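The bus from Grinley to Hafstein took 95 minutes, and she had the back seat to herself as far as Trarnville. Her mother had asked her to bring the blue dish. It was in her lap, wrapped in a bath towel.

At Trarnville a man got on with a dog and sat across the aisle. The dog looked at the towel.

"There's nothing in it," she told the dog.

The man said they were going to Claltberg to see about a house. His wife had wanted the coast. She had been dead since August, and he still read the listings to her in the evenings, the price and the number of rooms.

"What does she say?" she asked.

"Too much money."
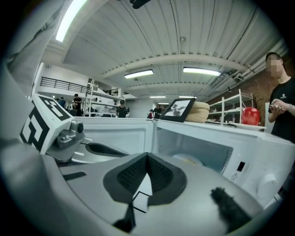 They passed the sugar plant and the long field behind it. He got off two stops early. He said the dog needed to walk. She moved over to his side, where the heater was, and held the dish until Hafstein.

Her mother was at the stop in her slippers.

"That's the wrong one," her mother said, and took it from her.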